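Drukthorpe Residents' Association
Minutes of the regular meeting, 2024-12-09

Present: Cornel Cozma (chair), Catinca Onu, Costel Surdu, Brândușa Dumitrescu (minutes), and 12 residents.
Apologies: Nelu Barbu.

1. Minutes of the November meeting
Approved with one correction. Under item 4, "Mill Lane" should read "Mill Row."

2. Footpath behind the allotments
Costel walked the path with the contractor, Plandell. The lower stretch still floods after rain and the gravel has washed down toward the stile. Plandell's quote is 3000 for a new drain and fresh gravel as far as the second gate. A resident asked if the drain could be dug by hand to save money. Costel said the ground is mostly clay there and he would not recommend it.
Agreed to accept the quote, with work to start once the ground allows. Costel to confirm in writing.

3. Parking on Mill Row
Catinca has had replies from 46 households. Most want the bend kept clear on both sides. There was less agreement on permits - people at the top end are in favor, people near the shop are against. Two residents spoke about vans left overnight by the shop. Cornel said the association can ask for a painted line at the bend but has no say over permits.
Catinca to write to the roads office about the bend only. Permits to come back in the spring.

4. Hall bookings and workshop
The Saturday morning slot is free again from January. The choir has first refusal and will answer before the holidays. The piano has been tuned. Brândușa reported that the back door sticks and that the spare key has still not been returned. Anyone who has it should drop it through her letterbox.
The hall rate stays the same for members. The workshop rate was discussed and left as it is for now.

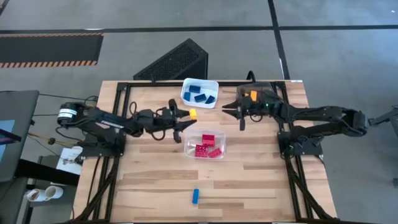 Wooden worktable with a planked top.

Requests for the workshop should go to Catinca by email, with the hours wanted and a phone number. Bookings made by word of mouth have led to two clashes this fall and will no longer be taken.

5. Heating oil
The Ekora contract ends in the new year. Nelu sent a note saying the price per gallon has gone up and that he is waiting on one other supplier. Cornel asked that the tank be checked before any new delivery, as the gauge reads low.
Nelu to bring both prices to the next meeting. Costel to check the tank.

6. Winter supper
Tickets are 5 each, children free. Soup and bread as last year, with a vegetarian choice. Catinca needs two more people for washing up - names to her, please. Tables to be set out the afternoon before.

7. Any other business
The streetlight opposite the bus stop is out. Brândușa has reported it and will chase.
A resident asked about the hedge at the corner of Church Road. It belongs to the end house, and Cornel will speak to the owner.

Next meeting in January, date to be posted on the hall door.

Minutes taken by B. Dumitrescu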